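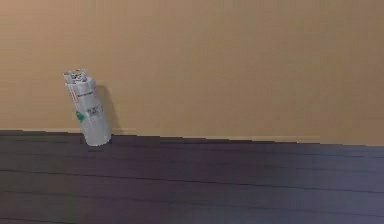 Can I take a lighter in my hand luggage, and what about the one I've already packed?

Posted in: Travel & Holidays > Flying > Packing

Search the help boards... Go

Thanasis Theodorakopoulos

Flying on Thursday with my wife, her mother and a quantity of luggage that suggests we are emigrating. We are going for a week. My mother-in-law smokes, I don't, and by some process I wasn't consulted on I have become the person in charge of lighters.

I've got three questions and would be grateful for a reply from someone who has flown more recently than me.

First, can an ordinary throwaway lighter go in hand luggage? I was told by a man at work that they all get binned at security. The same man told me you can't take a sandwich.

Second, there's one already in the big suitcase, in a wash bag, inside a shoe, under everything else. The suitcase took two of us to close. Do I really have to open it again?

Third, she also has a refillable petrol one that belonged to her late husband and she'd rather leave me at the airport than lose it. Is that treated the same?

We go out from Prombridge in the morning and change planes once, if that makes any difference. I did ring the airline and listened to a pan pipe version of something for 30 minutes before my tea was ready and I gave up.

Chukwuemeka Ibrahim

Yes, you have to open the suitcase. Sorry. Get it done tonight while you still have the will to live.

The usual rule from UK airports is one lighter per person, and it has to be carried on you. In your pocket, basically. It shouldn't go in the hold bag at all, and once you're through security it shouldn't go back into your cabin bag either. People find this baffling because it's the wrong way round from nearly everything else (you'd think they'd want the fire as far from the passengers as possible) but the thinking is that if something starts smouldering in a cabin, there are people there with extinguishers. If it starts in the hold there's only your shoes.

"Per person" means what it says, so three of you could have one each, though I wouldn't fancy explaining that a non-smoking couple are carrying spares for Granny. One will do. They sell them everywhere.

The petrol one is where I'd be careful. The sort with wadding inside that soaks up the fuel is often allowed on the same terms, one on your person. The sort where the fuel just slops about loose in a tank generally isn't allowed at all. Spare fuel is a no, in any bag, however small the tin. And airlines can be stricter than the airport, and the airport where you change can be stricter than both. Some countries take every lighter off you and that's that. If you have to go through security again at the changeover, it's their rules that count on that leg, and on the way home it's the rules of wherever you set off from.

If it was my late father's lighter I'd leave it in a drawer. Security staff have heard every sentimental story there is and the bin is right next to them.

Also leave off the windproof jet ones, the blue flame type people use for cigars. I lost a nice one at Darnard that way and the chap looked almost sorry.

kettle_on

never had a problem. I've had a lighter in my suitcase every year for 7 years and not once has anyone said anything. They don't look. Take the sandwich as well

Chukwuemeka Ibrahim

With respect to kettle_on, they do look, they just haven't looked at yours. My sister's case was pulled at Undberg over a lighter in a coat pocket and she spent the first evening of her holiday in the clothes she'd flown in. White jeans. Red wine on board. We don't discuss it.

The sandwich is fine, provided it isn't mostly soup. Eat it before you land if you're leaving the country, as plenty of places won't let you bring in meat or cheese.

Thanasis Theodorakopoulos

Thanks both. Suitcase has been opened. It has not been closed again, and there is now some talk of a second suitcase.

Lighter is out, along with a hairdryer I'd been told was staying at home. The petrol one is going to live with a neighbour, under protest. I got through to the airline in the end and they said the same as Chukwuemeka, one each and in the pocket, and to check with the airport where we change, which I've now emailed.

Still no idea whose the second hairdryer is.

This topic is marked as solved. Replies are still open.

We use cookies to remember your settings and see which pages get read. Accept all | Manage my choices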